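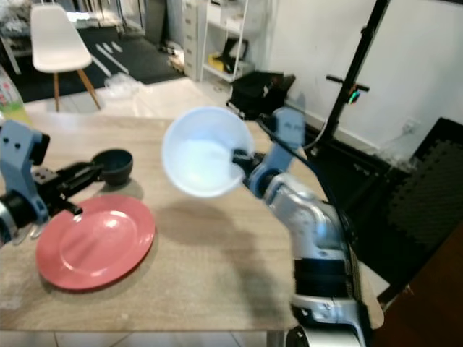
A pale blue bowl and a dark navy measuring scoop.

About Karnum

Karnum is a cooking school for adults. We offer evening and weekend courses in home cooking, baking and kitchen management to students at every level, including those who have never prepared a meal on their own. Classes are limited to 17 students, and each is led by two instructors.

The school was founded by Afshin Vahidi, who continues to serve as director and teaches the introductory course on rice and grains. His first classes were held in a rented church kitchen on Thursday evenings. The school later moved to its present home in the Gorkeo Building, where it occupies the ground floor and part of the second.

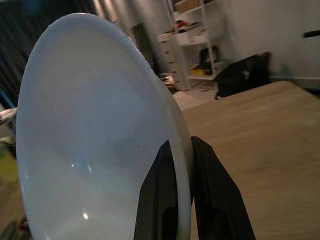 Our curriculum consists of 74 lessons, arranged so that students may enroll in a full course or attend single sessions. Every lesson ends with a shared meal. Written recipes are provided in large print on request, and substitutions are available for most common allergies - please inform the office when you register.

Karnum also maintains a tuition fund, supported by the Radulović family, for students who could not otherwise attend. Applications are accepted through the end of August and are reviewed by the director and the teaching staff.

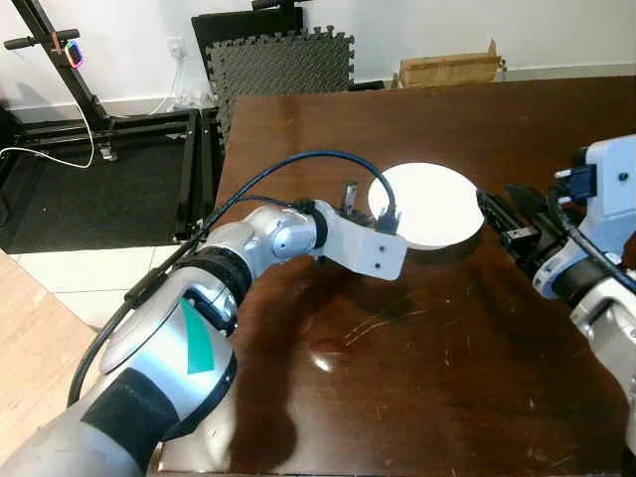
Past students are invited to remain part of the school. The alumni supper club meets monthly during the teaching year, and its members have contributed 78 recipes to the school's collection, which may be consulted in the office during opening hours.

Visitors are welcome by appointment. The entrance is on the courtyard side of the building, and the office is the first door on the left.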